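Tips for looking after the hand grippers, written at the kitchen table, Monday, October 30, 2023

I keep a pair of hand-held grippers at home for the Nesgate tidying sessions. They are simple machines, only a handle, some arms, pins and two soft pads, but they need care like a good pair of scissors needs care. I wrote these tips first for myself in May, on paper, and the paper is now too dirty to read. So I type them here again, with some corrections.

## Before you start

Put an old plastic cloth under your work. When a pin falls on a carpet it is gone, and the small clips are worse. I prefer a cloth that can be wiped, and I shake it out over the bathtub at the end, never over the balcony.

You need:

- a soft toothbrush
- dish soap and lukewarm water
- two cotton cloths, one for wet and one for dry
- light machine oil with a thin nozzle
- the 2 mm hex key (mine is tied to the kitchen drawer with a string)
- a jar lid to keep the small parts

Take the battery out of the camera unit before any water comes near. I do it even if I only want to wipe the pads.

## Cleaning the pads

The ribs of the pads collect everything: hair, flour, bits of sponge, dust from under the bed. Brush along the ribs, not across. If you brush across, the dirt goes only deeper and the edges of the ribs become rough with time.

Use one drop of soap in a cup of water. Do not use alcohol on the blue pads. I did this once on a set from Corrigan and after a few weeks the surface became shiny and hard, and the jar lids began to slip. The black ones support it better, but I stopped using it there also.

Dry the pads with the cloth and leave the jaws open during the night. Closed jaws press the pads together, and in the morning they stick.

## Pins and arms

Open and close the gripper slowly near your ear. A good joint makes nearly no sound. A dry joint makes a small click always in the same place. Hold each pin with your nail while you move the handle, and you will feel which one is guilty.

One small drop of oil for each pin is enough. Wipe away what comes out. Oil that stays on the arm will travel to the pad, and then you must begin again with the soap.

If a pin stands out on one side, push it back with the flat end of a wooden spoon. Do not hit it with a hammer. The arms are plastic and they crack from the hole outward. A cracked arm cannot be glued, I have tried 3 kinds of glue. Order a new one. The Tandberg spare kit has 16 pieces and fits both the left and the right hand.

## Checking that the jaws are straight

This check takes two minutes, and I do it before every session.

1. Close the jaws on one sheet of kitchen paper. Pull the paper gently at the top, then at the bottom. It should hold the same in both places.
2. Turn the adjusting screw a quarter turn if the top is loose. Try again before you turn more.
3. Open the jaws fully and bring them over the rim of a shallow tray. Both should come down at the same height, with free space on each side of the metal. 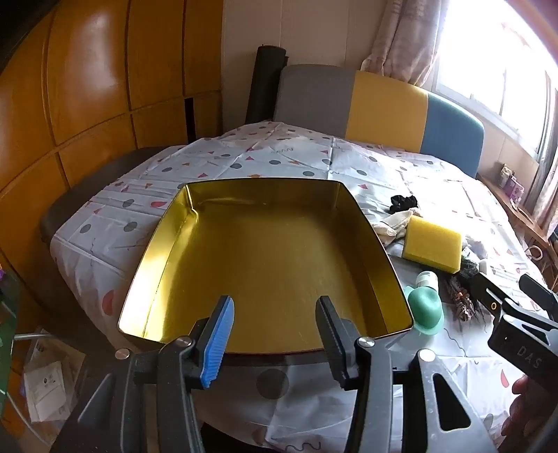 4. Take hold of the rim and lift the tray a little from the cloth. If it turns in the jaws, the pads are dirty or one of them sits crooked in its holder.
5. Repeat with something soft, for example a kitchen sponge. The pads should press into it equally from both sides.
6. Do the same with the second gripper. Write L or R beside your notes, otherwise you will adjust the wrong one next time.

## Putting away

I store mine in a shoe box with a towel at the bottom, handles down. Do not hang them by one jaw on a hook. The spring in the handle becomes tired and the jaw stays half closed.

Keep the box away from the radiator and the window. Sun makes the pads pale and later they crumble like old rubber bands.

The Clillolden box also has a list glued inside the lid, where I write the date of the last oil. When the counter on my gripper shows 770 closings after the last oil, I oil again, even if I hear no click.

Spare pads go in a separate bag with a little baby powder. Wash off the powder before you mount them.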